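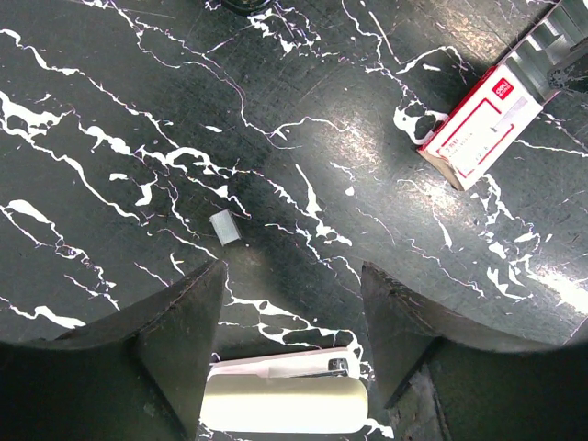 Aarti Jaiswal objected, on reading a draft of this section, that a stapler and its staples should be treated as one item of supply, as most offices store them in one drawer and order them on one form. The objection is a fair one and has shaped the coding used in the rest of the study.

Home Publications Working Papers Archive Contact

3.2 Paired supplies on shared work surfaces

Figure 2. Stapler and a short strip of staples on a dark, marble-patterned tabletop.

We use the term "paired supplies" for goods in which a lasting tool depends on a refill that is bought, stored and lost separately. Staplers are the clearest case in our material. In Figure 2 the strip of staples lies apart from the stapler, and under our rules the two are entered as separate items with a link between them. Had the strip been inside the stapler, a single entry would have been made.

The rule matters most for part strips. Both Hirano (Chapter 4) and Bruta treat a broken strip as waste once it leaves its box. Janevski counts it as stock if it can still be loaded. We follow Janevski. Staff at the 14 offices in our sample kept short strips in pen trays, in cup lids and on open desks, and in interviews they spoke of them as staples they meant to use.

Surface finish was recorded as a separate variable. Sorkari suggests that small metal goods are overlooked more often on dark or patterned tops, where glare from ceiling lights can hide a gray object. Our records allow only a weak test of this claim, as just two of the offices had polished patterned tables. Staff there did report more than 500 loose strips and single staples at the yearly clear-out in February, but neither office had kept a count in earlier years.

Entries for tape and tape dispensers follow the same rules and are given in Table 6.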